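Reset states, and what we write down about them

Our simulation rules used to fit on one page. As of March they run to three, and most of the new material concerns reset states: what has to be true of a scene before a manipulation episode is allowed to start. I wrote the first draft and Seon-mi Seol cut it down. These are my notes on the parts that took longest.

The background is the Erner kitchen set, which we use for tabletop pick-and-place. Objects get scattered on the counter by a sampler, physics runs for a bit, and the episode begins. Under the old rule the settling period was "long enough", a phrase I am responsible for. Gil-soo Cho replayed 3000 resets on a Monday and found that 17 of them began with something still moving. Most were rolling objects. A pencil is the usual offender, as its contact patch is small and our default rolling friction was zero.

The new rule sets a velocity threshold per object class and a hard ceiling on settling time. If the ceiling is reached, the reset is discarded and logged. It is not retried with the same seed. Retrying with the same seed was the behaviour of the old Ivix wrapper, and it hid a solver fault from us for a good part of last winter.

Second rule: arm pose at reset is recorded in joint space, never as an end-effector pose. A redundant arm can reach the same gripper pose with the elbow in quite different places, and elbow position decides what the head camera can see of the counter. Soo-ah Wang asked for this after two runs with matching gripper poses gave different results and we couldn't reproduce either.

Third rule: occlusion by the robot's own body is permitted, but it must be measured. We render a segmentation mask from the head camera at the first step and store the fraction of each task object that is hidden. Anything over the limit in the task file is flagged. Flagged episodes stay in the evaluation and are reported in a separate row.

Fourth rule: the object list in the task file must include distractors. Listing only the target makes the file shorter and makes any later comparison worthless. Colour goes in as a value, and mass goes in even when it's the default.

The head camera view at reset, dual-arm configuration, has a forearm upright in front of the counter with part of the tablet behind it, and the purple cube out at the far end near the other gripper.
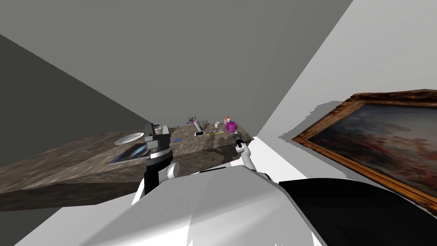 Elínborg Bergmann wrote back that the occlusion limit should be set per task and signed off before any policy is evaluated, otherwise people will tune it once they have seen the scores. She would also like the limit hashed into the run name. I agree with the first part. The run names are already 32 characters and the Won scheduler truncates them, so the hash will go in the metadata file instead.

Still open: whether lighting belongs in the reset state or in the scene definition. At the moment it lives in the scene, which means a shadow across the work surface is treated as fixed while everything under it is sampled. I'd move it. Seon-mi would leave it alone until the Brirnus export is finished, and she maintains the exporter.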